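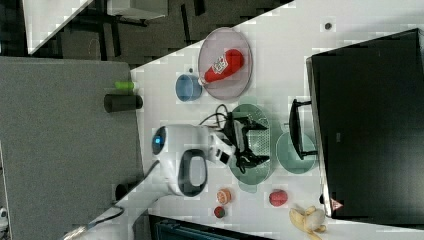 My gripper keeps letting go and then opening again all by itself after a stop, and I've reached the point where I don't want to put my hand near it, so I'm hoping one of you kind people has met this before. The arm is a Branum, the gripper is a Wieser two-finger model, and the whole thing is run by Triritent, which my nephew set up for me and then moved away (with my blessing, he got a lovely job). We do pick-and-place practice with kitchen things and fruit for our evening class. It runs nicely for a good long while, and then when the gripper goes down over the green basket, the arm halts, the software says "tool communication lost", and I have to clear the message by hand. It never seems to bother with the plate that has the ketchup bottle lying on it. It's nearly always the basket!

I wouldn't mind a stop now and again. What frightens me is the other half of it. After I clear the message and bring the power back to the tool, the fingers spring open to full width without my having asked for anything. In November I had reached in to rescue a plum that had rolled under them, and I got a good pinch between the fingertip and the rim of a bowl. No harm beyond a bruise and some language, but we have students.

I kept a little log, as my late father would have wanted. Out of 300 cycles I had 21 stops, and only two of those happened anywhere other than low down in the basket. I have changed the grip force, slowed the arm down, swapped in a different basket and reinstalled Triritent – no difference at all, apart from the slower arm, which maybe helped a bit. I have also emailed Wasthorpe, who sold us the gripper, and they want me to send it back, which would leave us with no class for weeks.

So I have two things I'd love to know. Is it the gripper that's failing, or something between the gripper and the arm? And is there a way to make it stay put when the power comes back? The fingers go right down near the holes at the bottom, if that matters, and it's down there that it lets go of things.

– Mamta Bhatt, 28 April 2024

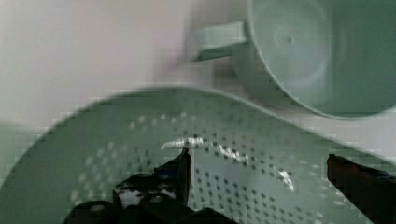
**Sipho Molefe**

Dear Mamta, please don't send the gripper back yet, and please do stop running it with students nearby until the second half of your problem is sorted. I'd put the safety bit first, so forgive me if I go on.

The opening when the power returns is a homing move. The Wieser two-finger we have in our workshop does the very same thing: it loses its idea of where the fingers are, so it opens all the way to find out. On ours there's a setting in the Triritent tool page called "Home on power up", and you want it on "Wait for operator". After that the fingers stay where they are until you press the button. Do try it with nothing in the fingers and your hands in your lap. Even once it's changed, I would make it a house rule that no one reaches in until the emergency stop is pressed. A setting can be put back by the next reinstall, and you mention you did one of those.

Now the stops. Your log tells a good story, because a gripper that was dying would quit all over the table. Yours quits when it's low and reaching, and that smells like a cable to me. The bundle loops up from the top of the gripper, and when the wrist tips over to get down into something deep, that loop gets tugged or folded. If the plug is a touch loose, you lose the signal for a blink, and a blink is plenty.

What I'd do:

1. Press the emergency stop, switch the arm off at the controller, and wait a minute.
2. Unplug the tool cable and look into both halves with a flashlight. A bent or pushed-back pin is what I found on mine.
3. Plug it back in and turn the collar until it's properly snug.
4. Strap the cable to the arm a little way back from the plug, leaving enough slack for the full turn of the wrist. The plug should never feel the pull.
5. Keep everyone back, power up, and run the basket move at 9 percent speed with your eyes on the loop the whole way down.

If it stops at the same spot each time, you have your answer. A new cable is a great deal cheaper than a new gripper, and you can fit it yourself with the power off.

**Umesh Chaudhary**

Just turn the communication timeout up to 100 or so, that got rid of mine. Takes two seconds.

**Shakuntala Bisht**

I'm sure Umesh means well, but I would leave that timeout alone, Mamta. It will hide the message, and the arm will carry on moving for longer with a gripper it can't talk to, which is the last thing you want with students leaning in. Sipho's list is the way to go.

I'd add one small thing from our own troubles. Our cable looked perfect on the outside and was broken inside, right where it bent most. We only found it by wiggling it gently along its length, with the arm held still and a person standing by the stop button, watching the connection light on the tool page. Every time we got to one place the light went out. We run with a longer cable now and a wider loop, and it has behaved ever since.

Also, do write the pinch down in whatever book your class keeps, even though it was months ago and only a bruise. And if Wasthorpe ask again for the gripper, see if they'll send a cable first – they did for us, after a bit of friendly nagging.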